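Looking After Small Things: Notes for an Evening Course in Home Organisation and Household Repair
Session four: cords, cables, string and other long thin things

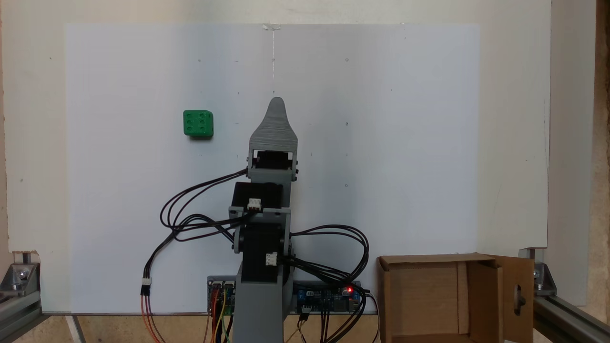

Welcome back, and thank you to everybody who brought a carrier bag of tangles as asked. We spent our first three sessions on flat things (paper, cloth, card) and on things that come in boxes, and those are forgiving, because a pile of paper will stay a pile until you move it. Long thin things are another matter altogether. They want to curl, they remember how they were last stored, and they will happily knot themselves to a neighbour in a drawer that has not been opened since December. The word I would like you to take home tonight is "slack", by which I mean the spare length between the two places where a cord is held. Black cables that loop out from both sides of an arm in the way these do have a good deal of it, and you can see how the ones on the left swing out in wide arcs before they hang down to the three-pin connector. A curve like that is kind to a cable. A sharp fold is unkind to it, and so is a tight pull at the plug, and most of what follows is really a longer way of saying so.

1. Why things tangle

A cord shorter than your forearm hardly ever gets into trouble. Past that, every extra bit of length gives a loose end another chance to slip through a loop, and once it has gone through one loop it is usually on its way through a second. Movement does the rest. If you carry a ball of string loose in a bag with your keys and walk to the shops and back, you will find out more about knots than I can teach you in an evening!

What helps is keeping the ends under control. A cord with both ends held can get untidy, but it can't properly knot. So when you put something away, deal with the ends first and the middle afterwards, even though it feels the wrong way round (it felt wrong to me for years, and I still catch myself starting in the middle when I'm in a hurry).

2. Coiling, and the over-under method

Most of us wind a flex round our hand and elbow. It is quick, and for washing line it does no great harm, but each turn puts a small twist into the cord, and after 40 turns you have a garden extension lead that leaps about like a fish when you try to lay it flat.

The over-under method takes the twist out again as you go. Hold the plug in your weaker hand, with the cord hanging away from you. Make the first loop in the ordinary way, bringing the cord up and over into the hand. For the second loop, turn your stronger hand so that the thumb points down and back towards you, and bring the cord in underneath, so that the loop lies on the other side of itself. Then over again, then under, and so on until you reach the end. We shall all do this together after the tea break, and I promise it goes from baffling to easy quite suddenly, generally somewhere near the tenth loop.

Two warnings. Do not pass the loose end through the middle of the finished coil, or you will pull out a whole string of little knots the next time you use it. And let the loops be as big as they like. A stiff lead asks for a bigger loop than a soft one, and you can feel in your hands when you are forcing it.

3. Ties

Please throw away the rubber bands. They perish, they stick, and they leave a mark on pale flex that never comes off. A strip of soft cloth is fine, and so is a bit of hook-and-loop tape. The Skokus ties on the front table are the ones I use at home; they stay attached to the cord when undone, so you don't lose them under the sofa. The Matsuda ones are narrower and better for knitting-needle cables and headphones. Bootlaces work beautifully as well, if you have odd ones.

Tie snugly enough that the loops can't slide, and no tighter. If the tie leaves a waist in the coil, loosen it.

4. Putting away

Hang what you can. A row of hooks inside a cupboard door will take more than you would believe, and a hanging coil is far less likely to be squashed. If it has to be a drawer, give each coil its own paper bag or a cardboard tube, and write on the outside what it belongs to. I do mean write it. In the Clesach group we emptied all our cable drawers one winter and came to 242 leads between us, and a shocking number of them fitted nothing that anybody still owned.

For string and wool, wind on to card or into a centre-pull ball. Anything on a reel longer than 100 metres can stay on its reel, with the loose end taped down or tucked into the notch. Label the tape end too, while you're there.

5. When to give up on a knot

Loosen before you pull. Work from the outside of the tangle, widening it gently until it is mostly air, and only then look for an end. A blunt darning needle is a great help. With string, allow yourself a cup of tea's worth of patience and then use the scissors without guilt. With a mains lead, if you find a split, a flattened place or any bare wire, stop using it at once. Don't wrap it in tape and hope.

For next time

Coil one lead a day by the over-under method, and bring the one you are proudest of. We meet on Friday in the Clesstead room, at the usual time, and the subject will be jars and lids, so please also bring any jar whose lid has gone missing, and any lid in the same sad position.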